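Home | Features | Products | Standards | Archive | Subscribe

Keeping Ultrasonic Water Meters Accurate at Low Flow

July
By the Technical Desk

Most complaints about domestic water meters concern high bills. Most of the measurement error lies at the other end of the scale, in the slow flows produced by a dripping faucet, a worn toilet valve or a drip irrigation line. A mechanical meter with a rotating piston needs a certain force before it turns at all. Below that point the water passes through unrecorded.

Ultrasonic meters have no moving parts in the flow path. Two transducers send short pulses to each other through the water, one with the flow and one against it. The pulse traveling downstream arrives slightly earlier. The meter works out the water velocity from the time difference and multiplies by the bore area to get volume.

The difference is very small at low flow, and several effects compete with it. Electronic noise is one. Zero drift is another: two transducers never age in exactly the same way, and a small mismatch shows up as flow in a closed pipe. Manufacturers handle this with a cutoff value below which the register does not advance. If the cutoff is set too high, the meter loses the advantage it was bought for.

The utility at Noltenora replaced 700 piston meters in one supply district and left the older units in place next door for comparison. The replacement meters were the Wotar residential model with a Zultari radio module. Readings were collected over 3 billing periods, and night flow at the district inlet was logged separately so that leakage in the mains could be kept out of the household figures. 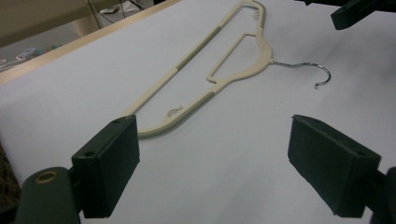

Cream plastic hanger with a metal hook, on a white tabletop.

Installation had more influence on the results than the choice of meter. Ultrasonic units are sensitive to disturbed flow, and a half-open valve directly upstream can shift the reading. The work instruction at Noltenora called for a straight run of pipe before the meter and a full-bore valve. Trapped air was the second source of trouble. A bubble in the path scatters the pulse, and the meter either reports an error or holds the last good value. Units mounted at the high point of a pipe run had to be moved.

Battery life depends mainly on how often the meter samples and transmits. A longer sampling interval saves energy but can miss short draws, such as a hand wash or an ice maker filling. The Bíró test bench used for acceptance checks can run a draw of 30 seconds followed by a rest, repeated overnight, which exposes this fault better than a steady flow does. Steady flow tests alone are not enough for acceptance.

Utilities planning a changeover should ask the supplier for the cutoff value, the sampling interval at low flow and the zero stability after aging. All 3 should be stated for the same firmware version, and the version should be recorded for each meter at installation.

Contact the editors | Copyright, all rights reserved | Back to top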